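Review: Brornaso two-finger gripper kit, purchased for the Amside bench cell
By Ermelinda Carvalho

We bought the Brornaso kit in November to decide whether it belonged in next year's equipment plan. The supplier, Weerasinghe, quoted $2748 per arm with fingers, mounting plate, cable set and one spare pad pack. Shipping was extra. I am reviewing the kit as a budget item; grip force curves are in the maker's sheet and matched our readings closely enough.

Mounting took almost 60 minutes for the first arm. The screws are standard. The cable set is short for a tall mount, so price an extension with the order.
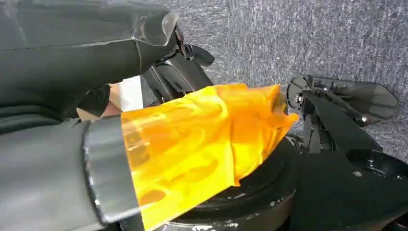
What should a small shop budget beyond the quoted price?
Pads, one spare cable, a cover for the arm and paid setup hours. In our case the pads were the largest of these over the trial.

Pads are sold in packs of 4. Household items with hard, curved plastic shells wear them faster than cardboard or cloth does. The kit ships with a single hardness, and the softer version has a separate part number that the quote left out. Ask for it by name.

Bench space also costs money. The software needs a laptop within reach of the operator, and each cell needs table area for the parts being handled. Our first plan allowed one table per arm, which was too little once parts and chargers were laid out. 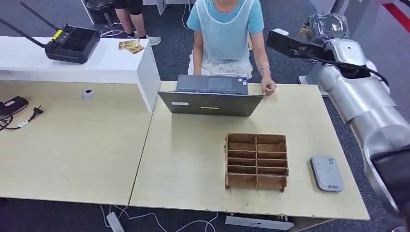 Operator at the laptop, with a cardboard organizer on the table and the arm to the right.

Operator time was the line we underestimated. Handing small parts to the gripper needs a person at the cell, and the Steltudmont scheduling add-on does not change that. We now enter labor as its own row, separate from setup.
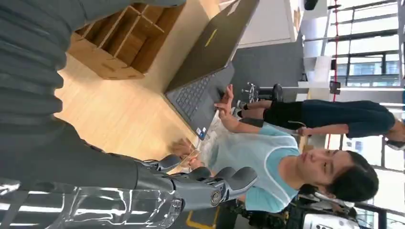 The same row should carry training. Ours ran one Saturday and covered stop procedures, pad changes and homing. Homing took the longest to teach, as the manual splits it between two chapters.

Warranty is 5 years on the body and excludes pads and cables. Support replied by email within a working day. I would buy the kit again at this price, with the softer pads and the longer cable on the first order.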